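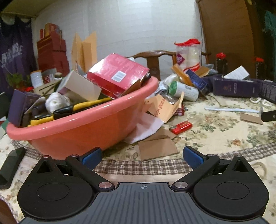 Attachment 1: the basin of odds and ends on the floral quilt, spare room

Ticket subject: Thermostat in spare room drops off the network every evening
Product: Wotell room thermostat, with Gumetti hub
Opened by: Erzsébet Fülöp
Status: Open, waiting on customer

Erzsébet Fülöp wrote:
Hello, and thank you in advance for your patience with me! I have two Wotell thermostats, one in the kitchen and one in the spare room upstairs. The kitchen one has behaved beautifully since March. The spare room one disconnects at about the same time every evening, shows error 8, and then comes back on its own by breakfast. My cousin is coming to stay and I would dearly like her not to freeze. The house was built in 1905 and the walls are very thick, if that matters (my neighbor swears it does).

So far I have changed the batteries, restarted the hub, and held the side button until the light blinked, as the booklet says. The hub is downstairs next to the bread box.

Daniyal Memon (support) replied:
Hi Erzsébet, thanks for such a clear write-up, it really does help. Error 8 means the thermostat has missed several check-ins with the hub. Thick walls can certainly weaken the signal, but then I would expect trouble at all hours. Does anything get switched on or off in the evening near the hub? Could you also open the hub page, choose Signal, and send me the reading for the spare room, once in the afternoon and once after the error shows up?

Erzsébet Fülöp wrote:
Afternoon reading was "good", evening reading was "none". And you have set me thinking - I turn on an old radio on the kitchen shelf for the evening concert, right beside the hub, and switch it off at bedtime. Could it be that?

Daniyal Memon (support) replied:
It very well could! Please move the hub to the hallway tonight, well away from the radio, and leave the radio on as usual. The hub cable is 900 mm long, so you may need a closer outlet. If the reading stays "good" through the concert, we have our answer. If it doesn't, send me the hub log and I'll pass it on to Svend Bach on our radio side. I'm leaving the ticket open until I hear from you.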